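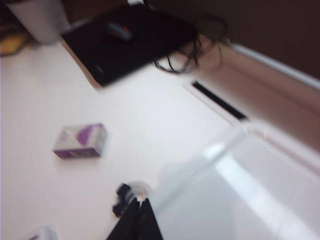
Iestyn Cadwaladr
Palell Shared Workshop
Version of 19 November 2024

Figure 4. Wrist camera view of the work table, with motion blur. The two black fingers enter at the bottom centre, the small white and purple box is on the open part of the table, and the white tray is at the lower right.

4. The wrist camera and the sorting of its pictures

4.1 Mounting

The arm was built at Palell from the Tarawneh drawings, which are free to copy, and most of the parts were printed on the workshop printer over two weeks in August. The first version had one camera only, on a post beside the table. With this camera the program could find an object on the table quite well, but it lost the object in the last part of the reach, when the forearm came between the camera and the table. We tried to move the post two times and both new places had the same problem from another side. A second camera was then fixed at the wrist.

The bracket for the wrist camera is a simple L shape with two slotted holes. The slots allow the camera to be tilted by hand before the screws are made tight. We chose the tilt so that the ends of both fingers stay at the bottom edge of the picture, as in Figure 4. A part of the picture is lost in this way. In exchange, the program always has the fingers and the object in one view, and the distance between them can be measured directly in the picture, without a full calibration of the arm. For a home-built arm this is important, as the joints have some play and the position computed from the servo angles is never quite the real one.

The camera cable was the weak point of the first bracket. It was tied to the forearm at one place near the elbow, and when the wrist turned to its limit the plug was pulled sideways. The present bracket has a small hook on the back which holds the cable near the plug, and a free loop is left between the hook and the elbow. Anyone who builds the arm again should make this loop longer than it seems necessary.

4.2 The table

We wanted the program to work on a table which is used by other persons also. For this reason the table was not prepared in any special way for the recordings. In Figure 4 a large flat black object lies across the upper part of the table with a computer mouse on it, thin black cables come out from its right end, and a white container stands in the upper left corner. Such things change from one recording to the next. The rule for the operator was only that the area between the object to be grasped and the fingers should be open.

A white table has one advantage and one disadvantage. Dark objects and coloured packaging are easy to separate from it with a plain threshold. White objects are hard. The box in Figure 4 is partly white on its top face, and it is mostly the purple areas that the detector uses. In early tests the detector drew its rectangle around the purple only, so that the centre of the grasp was moved to one side of the box. We corrected this by labelling the complete box by hand in every training picture, even where the white edge was difficult to see against the table.

The tray gave a different difficulty. Its surface is glossy, and a long bright streak of light can be seen across its inside in Figure 4. The detector took streaks of this kind for the edge of an object and sometimes proposed a grasp inside the tray when the box was on the table. A matt tray would be the simple solution. We kept the glossy one and added a mask instead: the rim of the tray is found first, and everything inside the rim is ignored until the fingers hold something.

4.3 Blurred pictures

The wrist camera moves with the hand, and so its pictures are often blurred. The servos are driven by a Grernex board which sends a new position to all joints at the same moment. Each step is small, but at the wrist the small steps of every joint are added together. The room light in the workshop is moderate and the camera chooses a long exposure when it is left in automatic mode.

Figure 4 shows a strong case. The edges of all things on the table are smeared, and the lettering on the front of the box cannot be read. The mouse has become a short streak of grey and red. A person who looks at the picture can still say where the box is and how it is turned in relation to the table edges, and this was the reason why we did not want to delete all pictures of this type. If they are deleted, the detector is trained only with sharp pictures and then meets the blurred ones for the first time when the arm is working.

We recorded 2,832 pictures with the wrist camera. They were sorted by hand in the Havano labelling tool into three groups: sharp, blurred but usable, and not usable. A picture was called usable if the operator could place all four corners of the box, or could place three and find the fourth from them. Pictures in which a finger covered more than one corner were put in the last group. The sorting was done by one person, and we have no second opinion with which to compare it. From the first two groups we took 2,000 pictures for training and a further 400 for testing. Figure 4 belongs to the second group.

Some borderline cases should be mentioned. The small angular part near the base of the fingers and the pale round disc beside it, both visible in Figure 4, are near the place where the detector expects the object at the end of a reach. In the first training the detector marked this region as a box with low confidence in many blurred pictures. We did not remove anything from the view. We gave the region its own label, "near finger", and the wrong detections there became rare after the next training.

4.4 Effect on the grasp

The detector was then used for 124 attempts with the arm. At every attempt the box was put by hand on a new place on the open area and turned freely. The arm moved above the box, stopped, took one picture, corrected its position, and closed the fingers. When the detector was trained with sharp pictures only, the correction was often in the right direction but too short, and one finger came down on the top of the box. With the blurred pictures included, this error was seen less often. The remaining errors were mostly of another kind, where the box was turned so that its longer side was across the opening of the fingers.

We also tried to remove the blur at its source. A fixed short exposure made the pictures too dark in the evening, and a lamp placed near the table made the streak in the tray stronger. A pause after each movement gives a sharp picture, but the complete reach becomes very slow, and the other users of the table were not happy to wait. In the present version the pause is used once only, before the final correction, and all earlier pictures are accepted as they come.

The bracket drawing and the label list are kept together with the Grernex settings in the project folder at Palell. The tilt of the camera is not written in the drawing, as it depends on the length of the fingers, and it has to be set again each time the fingers are changed.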